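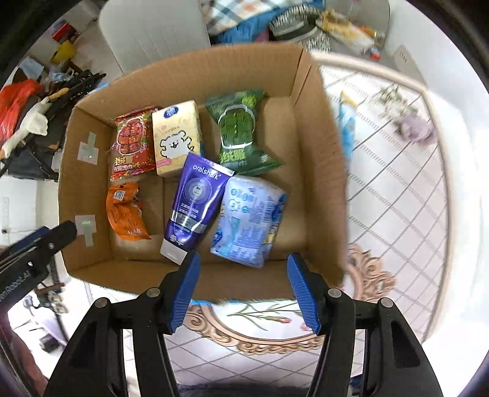 Flestgate wants its bell tower, and now it wants our money too

November 30, 2025

So the bell tower is back. If you were hoping it had quietly died over the summer, I'm sorry to tell you it was on the agenda again at town hall this week, and this time there was a dollar figure attached to it.

For anyone who moved here recently, a quick catch-up. In July, Mayor Lajos Takács stood on the steps of the old Carier Street chapel and told us that Flestgate would have a proper interfaith bell tower, a place where every congregation in town could ring in its own holidays. He said it was something he had promised his mother. He also said, and I was standing close enough to write it down, that it would be paid for "by people who want it, and by nobody else." I thought that was a pretty nice way to do it. People clapped. I clapped!

Now the council has been asked to put $4000 of town money toward what the paperwork calls site preparation. That means a survey of the ground, some fencing and a fee for moving a storm drain that runs right under where the tower is supposed to stand. It's small change as public projects go, and I've already had a couple of readers write in to tell me so. (One of them used a lot of capital letters.) But a private promise that needs a town check is a different thing from the one we heard in July, and I think it's fair to say so out loud.

I called the mayor's office and he called me back himself, which I appreciated. His argument is that the storm drain is the town's drain and would need moving sooner or later anyway. "The tower is still a gift," he told me. "We are talking about a pipe." I asked him whether the pipe would be getting moved this winter if there were no tower. He said he'd have to check with public works. I checked with public works too, and the Carier Street drain isn't on the repair list for this year or next.

Then there's the fund itself. Donations go into an account set up just for the tower, and the last statement handed out at a meeting was back in the summer. It showed 40 donors. I asked for a newer one and was told it's being prepared. Maybe it's sitting there fat and happy and will cover everything down to the last brick. I'd love to print that. I can't print it until somebody shows me the page.

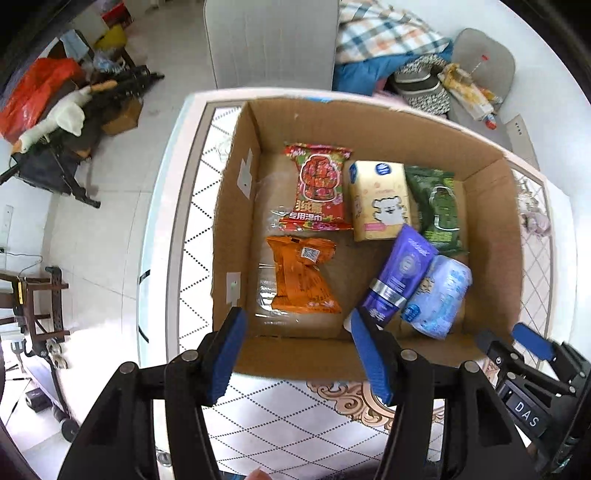

The loudest voice against the request so far has been Nazar Hladun, who teaches at the high school and sings in the choir at his own church, so you can't exactly call him an enemy of bells. He got up during public comment and talked for his full time and then a bit more. What bothers him is the mixing. He'd give to the tower out of his own pocket, he said, and in fact he already has, but he doesn't want a neighbor who belongs to no church at all to be signed up for it through the tax bill. "Ask me and I'll say yes," he said. "Don't ask me and then send me the bill."

He's also the one behind the petition that's been going around at the library and outside the grocery store. It had 500 signatures when he turned it in, and for a town our size that's a lot of people stopping on the sidewalk in the cold to find a pen. The petition doesn't ask for the tower to be scrapped. It asks for two things: that no town money goes in until the donation account is opened up for everybody to read, and that the storm drain gets voted on separately, as a storm drain.

There were people on the other side too, and I don't want to skip them. A woman whose family has been in Flestgate for generations said the chapel corner has been an eyesore since the roof came off, and that she honestly doesn't care which pot the money comes from as long as something gets built there while she can still walk over and look at it. She got a good round of applause. Several clergy members wrote a joint letter in support of the tower, though the letter says nothing one way or the other about the town paying for any of it. I read it twice to be sure.

A few folks brought up Skurnton, up the road, where the town helped out with a memorial garden a while back and ended up owning the upkeep for good. Mowing, benches, lights, all of it. I don't know that a bell tower would go the same way, but bells do need looking after, and there isn't a word about maintenance anywhere in the request I was given. When I raised that with the mayor he said it was a good question and that the design firm, Nomura, would be speaking to it at the next session.

The council talked it over for a long while — long enough that half the chairs had emptied out — and then put the vote off until its next regular meeting. The fund statement is supposed to be ready by then. The session is open to the public, and you can sign up to speak at the door. I'll be in my usual seat near the radiator.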